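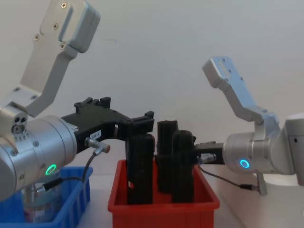
Sorting small parts into plastic bins, tall stuff keeps tipping??

Asked by Njoroge Swai, Tuesday

Hi all, quick one. Clearing out the back room at work, got maybe a shelf and a half of mixed bits to go into open plastic bins. Red for black parts, blue for the pale round ones, that was the idea anyway. Flat ones are no bother. The tall ones I want stood on end so I can see what I've got, but when I slide the bin back on the shelf they go over like skittles. Then I'm picking screws out of the bottom again.

Bins are 140 mm deep, so the longer parts stick up past the rim. Do I get deeper bins or lay them down? Don't want lids. Budget is small, 400 would have to cover the whole room and thats shelves too.

2 answers

Mwanaisha Simiyu
Don't buy anything yet. Bin's probably too big for how few you've put in it. Tall things stand up fine when they lean on each other, so bunch them up close and pack the gap at the end with a bit of folded card. Longest at the back, short ones at the front, otherwise you can't see the short ones at all.
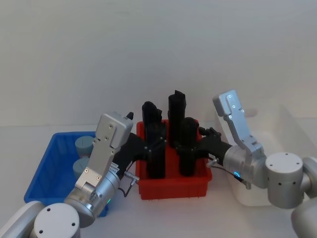

Red bin for the upright black parts, blue for the low round ones

Same sort of split as yours. Shallow tray is plenty for the squat stuff, it isn't going anywhere. Deeper one for anything that stands up. And if your shelf is smooth put a strip of that rubbery drawer liner under the bins, I got a roll in Clovdale market, cut it with kitchen scissors. Stops you having to yank.

Also do the sorting on a clear table with the bins in the middle, not at the shelf. I did 11 bins in an afternoon that way, would of been a weekend otherwise. Label on the front wall not the rim, they peel off the rim.

One thing, if the parts have screws sticking out don't jam them too tight, they scratch each other. Bit of cloth between.

Comment from Njoroge Swai: card trick sounds good, will try tonight. What about the really long ones? Three of them are nearly double the height of the bin

Comment from Mwanaisha Simiyu: lay those down, seperate box, bottom shelf. Not worth the fight

Getico
just get the stacking ones with the open front, job done. had mine since september no complaints. dont know if they do red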